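3.2 Collection of demonstrations

The examples for the plate and mug tasks were collected on one table, which is covered with a brown mat. The objects are kitchen items: a dish rack with three plates, a mug tree, a basket with corn and a toaster oven. We call this layout Fika. One operator, Martim Matos, recorded all episodes in two sessions, so the style of motion does not change much between them.

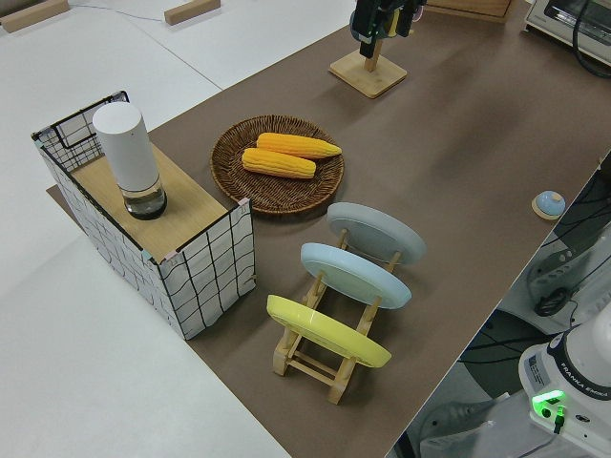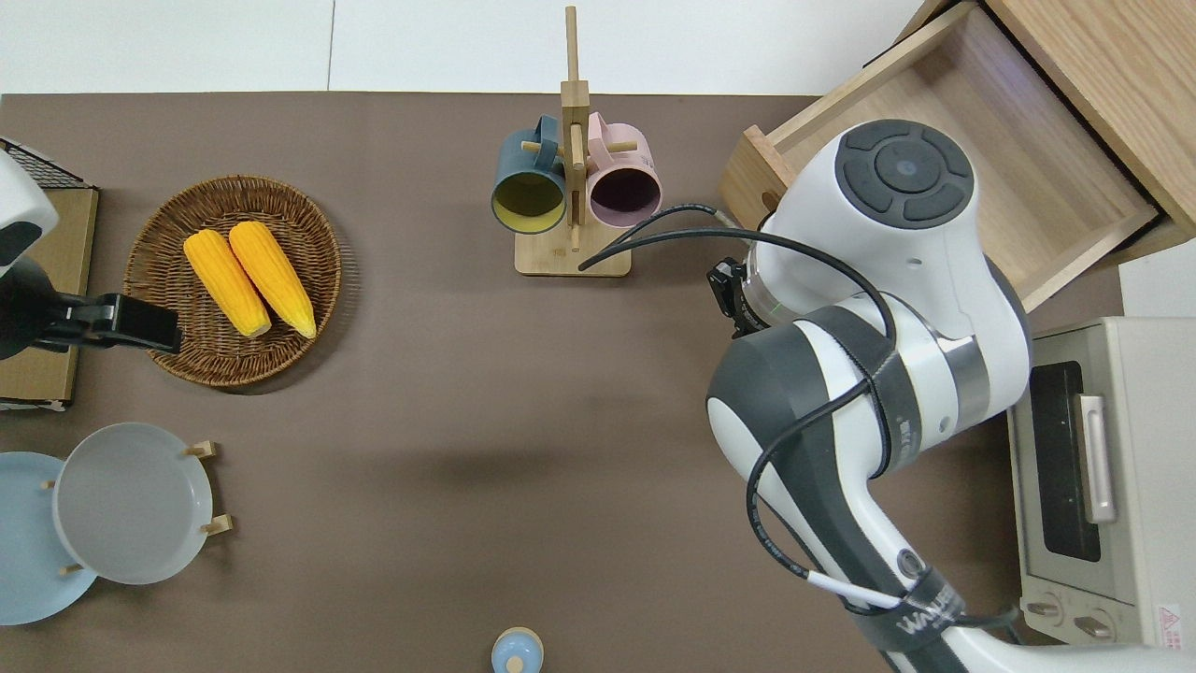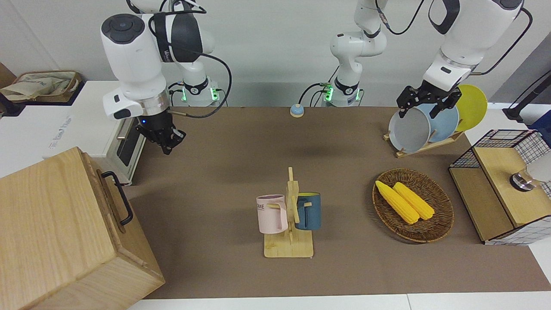
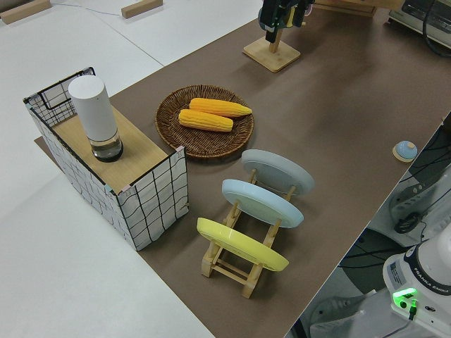

Figure 2. The Fika layout from several viewpoints. The third picture shows the left gripper closed on the rim of the gray plate.

Alvarado Notes on Robot Learning, Vol. 12, No. 2, p. 21

Each episode starts from a rest pose and ends when the operator gives the stop signal. All camera streams are saved together with the joint positions and the gripper opening. We kept the episodes in which the operator corrected a bad grasp, as we found in February that a policy trained without them could not recover from small errors. Episodes with a dropped object were removed by hand. In total, more than 22 hours of data were kept. The files were then converted with the Stutell tool to the format which is described in Section 4.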